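Draltmont Suture Practice Circle
Minutes of the regular meeting, 14/03/2026
Room 3112, Draltmont Building
Minutes taken by Leobardo Cárdenas

1. Welcome and last month's minutes

We got going a little after the hour, as people were still coming up from the parking lot and I wanted everybody to have a chance at the coffee while it was hot. It was lovely to see such a good turnout on a Saturday, and especially nice to have the two new members with us for their first proper meeting. Welcome to you both, and please don't be shy about asking us to slow down!

The minutes of the last meeting were read and accepted with one correction. I had written that the thread drawer would be sorted "by color," when what we agreed was that it would be sorted by thickness. I have fixed this in the binder and I apologize to whoever spent an evening putting the blues together.

2. Using the pads longer

This took up more of the morning than the agenda allowed, but it was a good talk and I didn't like to cut it short. The question was when a practice pad is finished. Some members like a clean pad every time and feel they can't judge their spacing with old work sitting nearby. Others (and I will admit to being one) think a pad has plenty of life left so long as there is a stretch of smooth surface big enough for a new cut. You can have a patch of old blue-gray stitches up in one corner, with the color still soaked in around them, and a couple of little black crosses on the other side, and still get a very decent closure done across the middle. 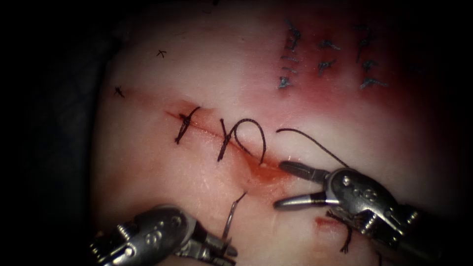 What we agreed about pads

- A pad stays in use while there is room for a fresh straight cut that doesn't run into older stitches.
- Old stitches are left in. Pulling them out tears the surface, and we have all tried it.
- If the red fluid pools under the cut, blot it before the next person sits down. Dabbing is fine, please don't rub.
- Finished pads go in the lidded tub under the window. I'll take the tub down when it fills up.

One of our new members asked whether the pads could be turned over and used from the back. No one was sure. We will try it with a pad that is already on its way out and report back, and if it works I shall feel very silly about all the ones I have carried downstairs.

3. Spacing, tails and where the needle goes

The practice theme was simple interrupted stitches along a straight cut, and we spent a good while on spacing. The general feeling was that we all start out carefully at the left end and then hurry toward the right as the finish comes into sight. The suggestion was to look back along the whole line after each knot, just for a breath, before taking the next bite. Several people said they would try it, and one said she had been doing it for months and it had mostly made her more critical of her own work, which got a laugh.

Tails came up as well. Some of us trim close, some leave them standing up, and some (no names in the minutes!) do a bit of everything on the same cut. We didn't make a rule. We would only ask that each person pick a length and keep to it for a whole closure, so that the knots can be compared afterward.

Then there was the matter of the needle while you are tying. The preference in the room was to lay it flat on the pad, a little above the cut, with the curve opening upward and the thread end nearest to the side you are working from. It stays in sight that way, and the thread has somewhere sensible to lie while the knot goes down over the red line.
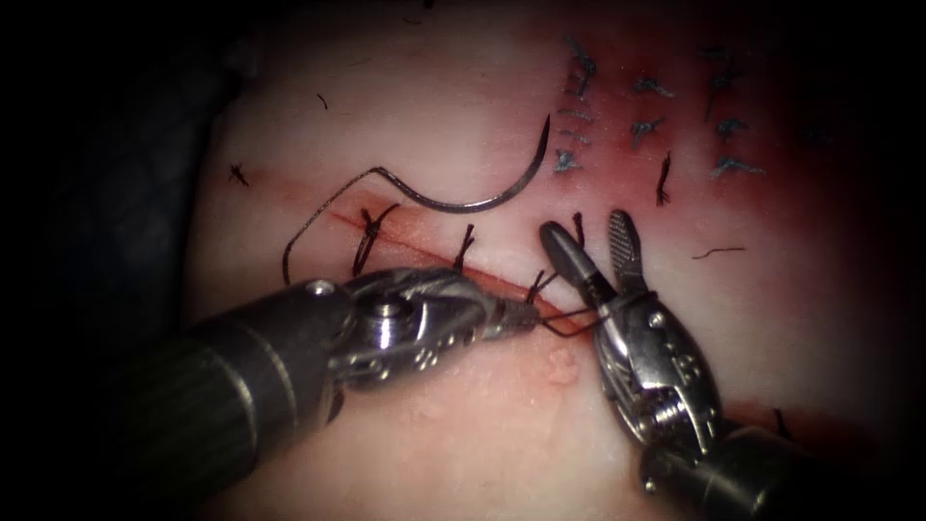

4. Thread and supplies

The Grilliteo order has come and been put away. The bill was $337, which was a bit more than we had set aside, and the difference was covered from the coffee jar with everyone's blessing. The black thread from Tymoshchuk was much praised. People find it easy to see against a pale pad, and a few of our older members (again, myself included) said it had made tying a good deal kinder on the eyes.

There was less love for the thin blue-gray thread. It ties well enough, but it is hard to follow once the pad has been stained. We will use up what we have and not buy it again for now.

On thread length, the circle was divided. A long strand saves stopping to load another needle, but it also means a big loose loop wandering up and over everything while you are trying to see where your point is. We talked about drawing more of the slack through before setting up the next bite, and about simply cutting shorter to begin with. My own habit is to start long and grumble, so I listened to this part with interest.

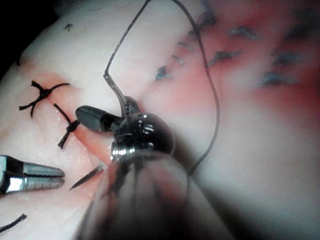 Curved needle in the jaws, with a long strand of thread and tied knots to the left.

The way the needle is held had its turn too. The reminder was to check the angle of the point against the cut before going in and to fix the grip then and there if it looks off. A second grasper waiting by the point, with its jaws slightly open, is a good habit to get into. We also asked that people wait with their jaws open well clear of any loop they don't mean to catch. 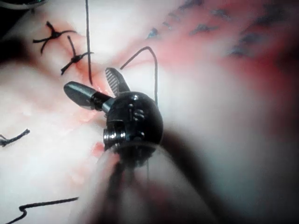

Loops were the thing most people wanted to work on next time, and in particular how to keep a strand from settling alongside the instrument while your attention is on the cut. We will give the first half of the next session to it, pairing newer members with someone who has been here a while. The person watching is to keep quiet until the knot is down, however hard that may be.

5. October open morning

The Plavetti hall has been penciled in for our open morning in October. We expect around 4 tables, and each will need a pad, a packet of the black thread and somebody friendly sitting at it. There was some back and forth over whether visitors should try a stitch themselves or only watch. The mood was strongly in favor of letting them try. I'll write to the hall about table heights and ask again about the lights, which were rather dim on our last visit.

6. Anything else

The small scissors have gone missing again. Please look in your bags.

A member asked if the room could be opened a bit earlier for people who like a quiet start. I'm happy to do this, so long as nobody minds me puttering about with the cups.

The meeting closed at noon, and a good few stayed on to finish their pads.

To do before next time
Leobardo: write to the Plavetti hall, file the Grilliteo bill, empty the pad tub if full.
Everyone: blot your pads, and find those scissors.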